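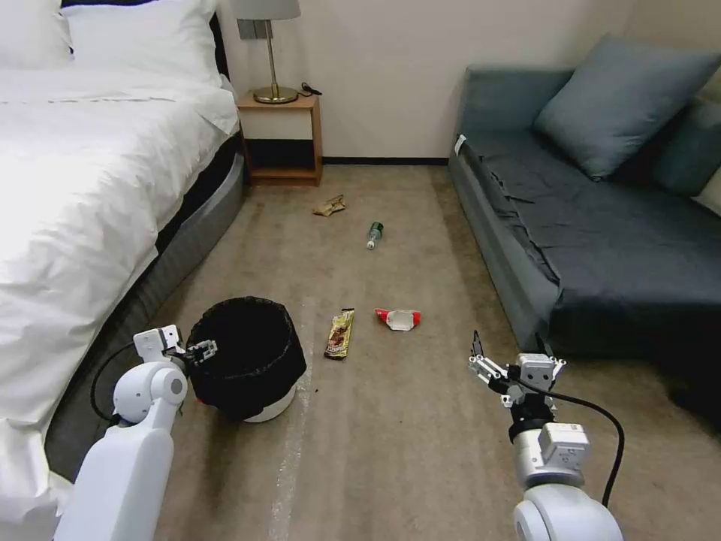

## Duvet too warm in November, what do you use?

**celeste_caldeira**
Hello all. I moved to Zorkungate and the heating in my building is central, so I cannot turn it down. I wake at 3 with hot feet. I like a white duvet on the bed, but mine is too thick. Is a wool filling cooler than down? I looked at the Tutov one for 269 — it is a lot of money for me.

**britpine23**
Wool, yes. I have had a Britetti wool duvet for two winters and I would not go back.

**celeste_caldeira**
Thank you. Can you wash it at home?

**britpine23**
No, only air it outside. I hang mine over the balcony rail.

**oldmattress1957**
I disagree about wool. It is heavy, and I was just as hot. Buy a thin cotton one and keep a blanket on the sofa for cold nights. Much cheaper.

**britpine23**
Heavy? Which weight did you buy? There is a summer one.

**oldmattress1957**
The all-season. Maybe that was my mistake, but I still say cotton.

**celeste_caldeira**
I will try cotton first, and if it fails I will save for the wool. Does the cover from Du fit a thin duvet, or does it slide inside?

**oldmattress1957**
It slides. Sew ties in the corners.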